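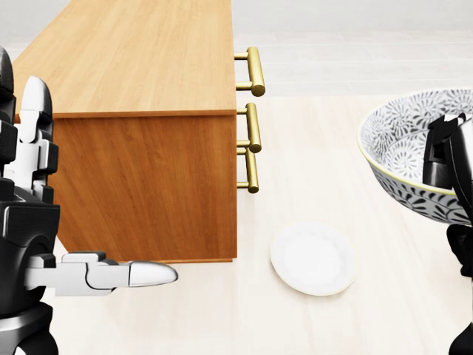 Boglárka Illés reckons you need far more failed goes than good ones, and that most teams throw the failures away too early. She told us so before we had our coats off, and I spent the rest of the open day wondering whether she was right.

Home | Visits | Workshops | Archive | Contact

November
By Shona MacRitchie

So, Unditau! I'd wanted a nose round the place for ages (they're up two flights above a carpet shop, bring your knees) and they finally opened the doors on a Sunday afternoon. The whole floor is given over to collecting examples for Malto, their learning system, and a good deal of it happens in simulation — a cabinet with brass pulls, a plate on the floor, a patterned bowl in the right gripper, and a person in a headset steering both hands.

Each go gets saved as one example. They had 914 for the household set when we visited and want 4,000 by spring. An operator manages around 80 in a shift, fewer after lunch, and then somebody else watches every one back and marks where it starts, where it ends and whether it counts. I had a turn at the marking and was hopeless. When does a grasp begin? When the finger touches, or when it sets off? Boglárka has a four-page sheet on this and people still argue.

The bit I liked best was how they shuffle things about between goes. Same task, but the light changes, or the crockery moves, or the floor gets swapped, so Malto doesn't just learn one room by heart. They'd kept 205 of the fluffed attempts in a separate folder called Drumis (after a dog, I think?) and are training with and without it to see what difference it makes. No results yet.

Tea was decent, biscuits went fast. The second group, the Galbraith lot, got a longer spell in the headset than we did — I'm only slightly bitter. They're opening again in the new year and you book by email.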